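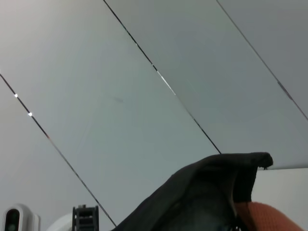
About Flakbridge Drape & Cloth

We rent, mend, wash and fold black cloth. Some of it is very dark gray, and we will argue with you about which if you have the time.

If you have been to a school play, a trade show, a magic act or a wedding in a gymnasium anywhere near Culcombe, you have probably looked straight at our work and failed to notice it. We have made our peace with this. A black drape is hung so that people will look at something else, and a customer who compliments the drapes at intermission is usually telling you something about the play.

WHERE WE CAME FROM

Flakbridge started as a costume shop. It had pirate coats, a great many bonnets, and a rack of animal heads that frightened the mailman. It also had one large black curtain, which had been thrown in with a box of hats at an estate sale and which people kept asking to borrow. By the second year the curtain was out more nights than all the pirates together. We bought another one, then a few more, and at some point the bonnets went to a good home in a high school two counties over.

One animal head remains. It is a badger and it is not for rent.

The business moved to the Benavides Street building when the pile of cloth in the old shop reached the light switch. The new place had been a carpet showroom, and before that a place that sold pianos, so it came with a flat floor, wide doors and no shelves whatsoever. We built the shelves. The first set fell down. The second set is still up, and we have learned to talk about the first set as a prototype.

WHAT WE KEEP

At the last inventory we had 652 pieces of cloth on the books. Counting them took two days and was followed by a disagreement over whether a drape that has been cut in half is two pieces or one piece with a history. (Two. We voted.)

Most are plain stage drapes in black, with ties or grommets along the top and a pocket at the bottom for a chain. We also have:

Table skirts, for the people who keep boxes under tables.
Masking legs and borders, for stages with something to hide at the sides or overhead.
Black backdrops for photographers and for school picture day.
Scrims, which look solid until you light them from behind, and which may only be touched by people who have washed their hands.
A bin of odd lengths, sold cheap by the piece. Dog owners love the bin. Dark cloth and a pale dog is a decision we leave to the individual.

Our heavy line is called Skanora. We named it ourselves after a long lunch, and it means nothing in any language we have checked. It is a thick, soft, very dark cloth that hangs well and eats light, and it weighs about as much as regret. Two people to carry, please. Every season somebody's cousin says he can manage one alone, and every season we hear about his back.

HOW WE CHOOSE A BLACK

You would think this part would be short.

Black cloth from one mill leans brown. Black cloth from another leans blue, or a kind of swampy green that only comes out under fluorescent tubes at four in the afternoon. Hang two of them side by side and you will see a stripe down the middle of your stage for the whole of Act One. So we sort by shade as well as by size, and each drape carries a small tag inside the hem with its family letter. When you rent a set from us, the whole set comes from one family. If you return it mixed with your own drapes, we will find ours. It takes an evening and some muttering.

The sorting happens in daylight near the front doors. Nothing gets bought by email photo anymore. We did that once, and the bin of odd lengths was very full for a while.

A WORD ABOUT CEILINGS

People measure the width of a room with great care. Then they look up, say "it's pretty high," and place the order.

Please measure the height. Then please tell us what the ceiling is made of. Long panels with seams between them are a different matter from plaster, and both are different from the open kind with pipes and a basketball stuck in it. We get asked at least weekly whether a drape can be clipped to a panel seam. Our answer is no. The panels are there to be a ceiling and have no interest in a second job. We will send you home with uprights, bases and a crossbar, and your ceiling can go on being a ceiling.

Also worth a look while your head is tilted back: sprinklers, vents, exit signs, and any light fitting that gets warm. Cloth must stay clear of all of them. We ask about this on the order form, and we do read what you write there, including the drawings.

Rooms with pale ceilings and pale walls throw light all over the place, by the way. A drape behind your speaker will help a lot. It won't turn a bright cafeteria into the bottom of a well, whatever the drama club has been promised.

WASHING, MENDING AND LINT

Lint is the real business. Renting is how we pay for it.

Everything that comes back gets opened out full length, shaken, brushed and looked over on both sides. We have taken out of our drapes: glitter, confetti, hay, cat hair, birthday candle wax, a retainer, and a page of wedding vows with several lines crossed out. The vows were mailed back. The retainer was picked up in person by a very quiet teenager.

Glitter costs extra. It's on the price sheet in large type, and people still call to ask whether it means their glitter.

Tears get a patch from the same shade family, stitched from the back. Hems are done on the long table by the window, usually on a Thursday, when the phone is calmer. Flame treatment is checked on every piece and the certificate travels with the cloth. If your fire marshal wants to see it, it's in the clear pocket on the bag. If your fire marshal wants to discuss it, give us a call and put them on. We have had some lovely conversations.

FOLDING

There is a Flakbridge fold. It goes in half lengthwise with the face inward, in half again, then rolled from the bottom so the ties end up on the outside where you can reach them. Anyone can learn it in ten minutes, and we will show you at pickup whether you ask or not.

We used to charge a fee for drapes that came back in a heap. It raised a little money and a lot of bad feeling, so now we just sigh. The heap gets refolded either way – the sigh is free.

WHO WORKS HERE

Five of us, more in spring, when every school in the area puts on a musical in the same three weeks. Two came from theater, one from hotel laundry, one from upholstery, and one answered the wrong job ad and stayed. We all wear dark clothes to work. New hires sometimes arrive in a nice cream sweater, once.

SCHOOLS AND SMALL GROUPS

Schools, community theaters and anybody performing in a church basement get the school rate. We have around 300 of them on the list now, and many book next year's dates while they are still returning this year's drapes, which is a habit we encourage with coffee.

If you have no budget at all, ask about the retired shelf. Those are drapes with patches we aren't proud of, lent out for a $100 deposit that you get back with the cloth. From the fourth row they look fine. Please don't seat anyone in the first three.

VISITING

We're at 1005 Benavides Street, with the wide doors on the side. Ring the bell and allow a minute, as whoever hears it is probably holding one end of something. Pickups are in the morning, returns until five, and the bin of odd lengths is just inside on the left.

Bring your measurements. Bring the height, too. If you're coming for Skanora, bring a friend, and park as close as you can.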